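Lab 3 handout: comparing two grippers on the egg task

Course lead: Leire Cuesta. Last edited 2022-02-03.

You will run the same pick task with two grippers, the Bonov (two rigid fingers) and the Fevuris (soft pads), and compare the results. The arm, the tray and the controller settings stay the same for both. Only the gripper changes.

## Before you start

- Load the Lavoie profile on the controller. Do not edit the speed values.
- Set the closing force to 100 for the first run. The scale is the controller's own and has no unit.
- Zero the gripper after every swap — the offset is different for each one.

## Procedure

1. Put the toy eggs in the tray and leave some cups empty.
2. Pick one egg at a time. Start with eggs that have a free cup next to them.
3. Then try eggs that sit close together. Note any contact with a neighbor, even if the pick works.
4. Log each attempt as clean, touched or dropped.

Last September's group logged 232 attempts with the Bonov and 202 with the Fevuris. Most of their "touched" entries came from tight clusters, so approach angle matters more there than force. Write down the wrist angle for each of those picks.

If the fingers stall over the tray, press stop and call the lab desk. Do not pull the gripper up by hand. The Hidard logger keeps recording after a stop — mark that stretch in your file.
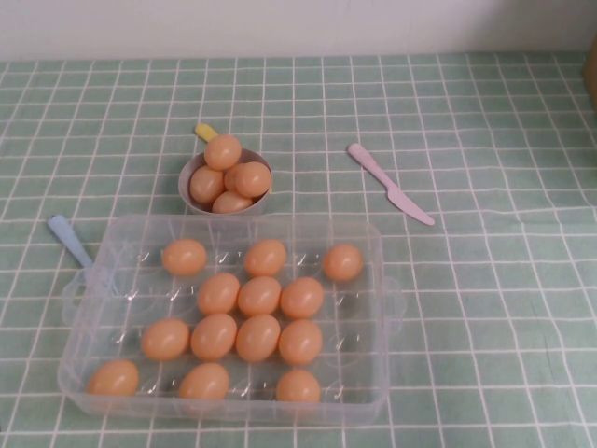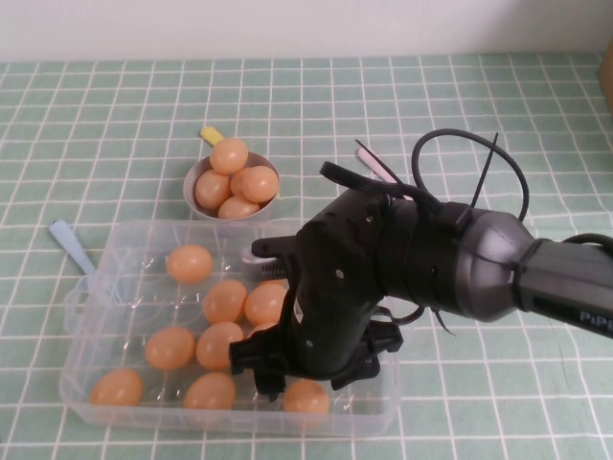
*Fig. 1 (first picture): tray and bowl with toy eggs, no arm in view. Fig. 2 (second picture): two-finger gripper over the tray.*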